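Cliron Tea Trial: call for participants

We are looking for people who drink tea every day and do not believe most of what is written about it.

Some background. For years I have read that the mug changes the taste, that milk first is ruinous, that water boiled twice goes flat, and that a pot must be warmed. I have also read that none of this matters. Both camps write with great confidence and I have yet to see much in the way of evidence from either. The last study I was sent had nine tasters, all of whom worked for the firm that made the teapot. So Delwyn Katene and I have decided to run our own, and we would like it to be dull and careful.

What we are testing

Four claims, one at a time: twice-boiled water, warmed pot, milk before or after, and the colour of the mug. The last one is Delwyn's. I think it is nonsense and have said so, but it goes in on the same terms as the others. There is a fifth claim, about the direction of stirring, which we have refused.

We do not expect to find very much. If we find nothing, we will write up the nothing in full, with all the scores, and send it to everyone who took part. It will also go on the Jadgate website, whatever it says. Please do not apply if you are hoping to prove a point to your husband.

Who we want

Adults who drink at least 2 cups of ordinary black tea a day. You need no training and we would prefer that you had none. We have had 87 replies to an earlier note in the Jadgate newsletter, and a good third of them came from people who described their palates as "trained" or "unusually sensitive". That may be so. We would like a few of you, but we cannot fill the sessions with you.

We cannot take anyone who:
sells tea, mugs, kettles or water filters, or is married to someone who does
has a milk allergy (the tea for three of the four tests has milk in it)
has a cold on the day
smokes within an hour of the session

If you take sugar, you may still apply, but there will be no sugar in the cups. Several people have written to ask if we would make an exception. No.

What happens

Each session lasts about 90 minutes and you would come to two of them, on different days. You will be given small cups of tea in pairs and asked which you prefer, if either. "No difference" is a proper answer and you may give it all afternoon. Between pairs there is plain water and a dry cracker. You will not be told which cup is which and neither will the person handing them to you.

For the mug colour test you will naturally see the mug, so we cannot hide it. We are using the same size and shape throughout and asking for a score on strength and sweetness. I am aware of the objections to this and have a page of them already, mostly from Hermenegildo Camacho, who did the sums for us and worked out that we need 231 people before any of it is worth printing. We had hoped he would say 60.

Tasting is done seated, at a screen, with your back to the kitchen. Please do not chat about the tea until everyone has finished. Chat about anything else.

What you get

£15 per session, paid by bank transfer within two weeks, plus bus or train fare up to £8 if you keep the ticket. There is no prize draw. You will not get a hamper. Baloyi have supplied the tea at cost and have no say in what we publish, and if that arrangement changes we will tell you before you come.

We keep your name, email address and scores. The scores are separated from the names once you have been paid, and we delete the names at the end of December.

How to apply

Email Delwyn Katene at the Cliron office with "Tea trial" in the subject line and tell us:
how many cups you drink on a normal day
how you make them
whether you believe any of the four claims, and how strongly
which days you could not manage

A few lines will do. We have been sent essays — one ran to 600 words on the subject of Assam — and they do not improve your chances. Applications close on August 30, 2019. We will write to everybody, including those we cannot fit in.

The building is step-free from the car park side. If you need a different sort of chair, or want to bring someone with you, say so in the email and we will sort it out.

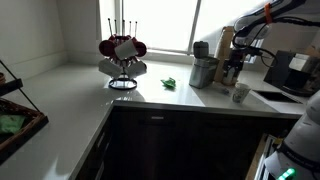
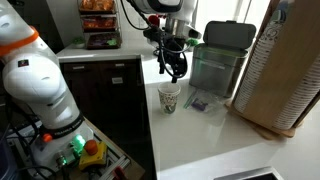 First picture: red and white mugs on their stand. Second picture: a patterned paper cup on the worktop.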